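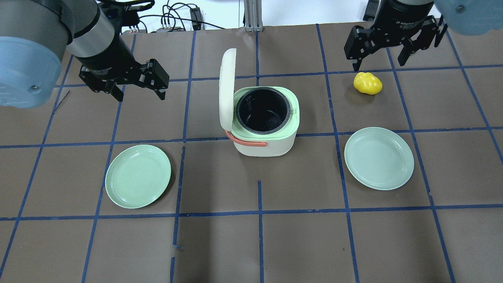

Re: [closberg-playtable] Paper and tape for the pretend supper table?

To: the Closberg play table list
Date: 12/03/2026

Oh, I have been waiting for somebody to ask this! I've been fussing with table layouts for pretend cooking since September and I have opinions, so get a cup of something. The picture at the top is the layout I'd point you to first: brown paper, dark blue tape in squares, the little rice cooker in the middle, a pale green plate on either side of it and the yellow pepper off up to the right. I love how it looks. My answers are in between your paragraphs.

> Hi all, I read along here a lot and hardly ever write. We have a
> big table for the pretend kitchen and a box of play food that has
> grown well past what we need. Right now everything goes on the bare
> tabletop and it ends up in one heap at one end. I've seen a few of
> you mention covering the table with paper and taping squares on it.
> Is it worth the trouble? And does the paper last at all?

Yes and yes, with one warning.

It's worth the trouble because squares give every thing an address. "The plate goes in this one" is so much easier to say, and to hear, than "put it over there a bit." The heap at one end went away for us the first afternoon. I thought it would creep back and it hasn't, apart from one corner where spoons seem to gather whatever we do.

The warning is about the paper. Buy the heavy kind. I started with a thin roll because it was cheap, and it wrinkled as soon as a sleeve went across it, and then the tape wrinkled too and you had little ridges that tipped the cups over. The heavier brown paper lies down nicely and you can put quite a bit of weight on it. Our current sheet has been down for weeks. It has a few soft spots and one place where juice got under it, and I'm in no hurry to change it.

Tape the paper to the underside of the table, all the way around, before you put a single strip on top. I did it the other way once, and when I pulled the paper tight my squares turned into diamonds. Very pretty diamonds! Useless, though.

> What color tape do people use? I have red, a pale yellow and dark
> blue, and they're all the same width.

Dark blue, dark blue, dark blue. It shows up beautifully on brown and it doesn't shout. Red looked like a warning to our lot and they wouldn't put anything near the lines. Pale yellow just disappears once the lights are on. I'd keep the yellow for mending.

Width matters less than I expected. Just keep to the same roll for the whole table so the lines match, and press each strip down with the back of a spoon, working out from the middle. Where two strips cross you'll get a small bump, and you can burnish that down with the spoon too.

For measuring, I don't measure. I cut a square of cardboard a little bigger than our largest plate and walked it across the paper, making a pencil dot at each corner. If the last row comes out narrow, let it. We keep the lids and odds and ends in the narrow row and it looks as if we planned it.

> How do you decide what goes out? We have so much food. There are
> 251 pieces in the box, I counted while I was washing them.

I laughed out loud at this, because we did the same count after a big donation and had 68, and I thought that was a lot. You win!

Put nearly all of it away. I mean it. The best tables I've ever set have had one thing to cook in, two things to eat from, and one thing to cook. That's the whole idea of the rice cooker setup. The cooker is the star, the two plates tell you there will be two people eating, and a single bright vegetable sits waiting off to the side. You walk up to it and you already know the story. When I put out the whole produce aisle, all anyone does is sort it or throw it.

Then swap the one food every so often. We go pepper, eggplant, corn, back to pepper. The pepper is the favorite by a mile. It's lumpy and glossy and that wonderful loud yellow, and on brown paper your eye goes right to it.

> We have a small rice cooker, a stove top with knobs and a toaster
> that pops. Which would you put in the middle? I worry the rice
> cooker is a bit dull.

Dull! No, no. The rice cooker is the best thing in the kitchen and I'll go on about it as long as you let me.

First, it has a lid. A lid on a hinge is worth ten knobs. The one on ours flips up and stands nearly straight, so the inside is open and there's no loose part to hunt for under the table. You open it, you put something in, you close it, you wait, you open it again. That's a full dinner, with suspense.

Second, it looks so sweet. White base with rounded corners, mint green around the opening, and a cream lid. Set it between two pale green plates and it looks like a matched set. I get silly about this, but a table that looks cared for really does get treated a bit more gently.

Third, it's steady. The stove top slides around when a knob is turned hard, and our popping toaster shot a slice of felt bread into the fish tank. (The fish were fine. The bread has dried a strange shape.)

One thing to think through is which way the lid goes. Turn the cooker so the lid ends up out of the way of the side most people reach from. With the hinge at the back left, as on ours, the lid stands along the left side and the right is wide open. If the food starts on the right, you have a clear path from the food to the pot. I had the pepper on the left for a long time and couldn't work out why everything kept bumping the lid.

If your cooker is a working one that has been retired to the play table, please take the cord off or tape it up well out of reach. Ours came as a hand-me-down and I wouldn't leave a plug on anything in a pretend kitchen.

> Do you put things inside the squares or on the lines? Mine will be
> too big for one square, I think.

Both! Food goes inside a square, always. Small things need the edges. The pepper looks right lying on its side with tape all around it, and if it rolls you can tell where it came from.

The cooker I put right on a line, up and down through the middle of the table. It's the one thing that everybody shares, so it doesn't belong to either side, and the line gives you something to center it on when you reset. One plate to the left, one to the right, and you're set. You can check it from across the room, which is a joy at the end of a long day when you've already got your coat on.

> Last one: how do you store it all between sessions? And is there
> anywhere good to get extra plates?

Storage: one tub per setup, with the setup written on the end. Ours say RICE, SOUP, TOAST and BIRTHDAY. The rice tub holds the cooker, the two plates and the three vegetables, and everything else is banned from it. Put the plates in flat at the bottom with a dish towel over them, then the cooker with its lid closed, and tuck the food in wherever it fits. The paper stays on the table with an old bedsheet over it.

Plates: thrift stores, every time. Go for a plain color and a shallow rim, and buy a spare if you see one. I've also heard nice things on this list about the Lombardi play sets, though I haven't had one in my hands, so maybe someone who has can chime in. We did try the Bridotar cups and they're lovely and light, but they tip if there's any ridge in the tape at all, so get that spoon out.

A few extras that you didn't ask for:

Leave at least one whole row free along the front edge. Elbows live there.

Wipe the paper with a cloth that has been wrung out hard. A wet one leaves rings.

When a strip of tape lifts, cut the lifted part away and lay a fresh piece over the gap. If you pull it, the top layer of the paper comes along and you get a fuzzy patch that collects crumbs forever.

Keep the offcuts of brown paper. We draw menus on them, and last month's menu was "rice, rice with pepper, pepper." I'd eat there.

Please send the list a picture when your table is done, I'd love to see which food you pick for the first go. And if anybody has found a good way to do rounded corners with straight tape, I'm all ears, because our second table is an oval and I've been circling it for a week with the roll in my hand.

Happy cooking!

--
You are getting this because you are on the closberg-playtable list.
To reply to everyone, write to the list address. To reply only to the sender, check the "to" line first.
Older threads on paper, tape and table covers are in the archive under "Surfaces."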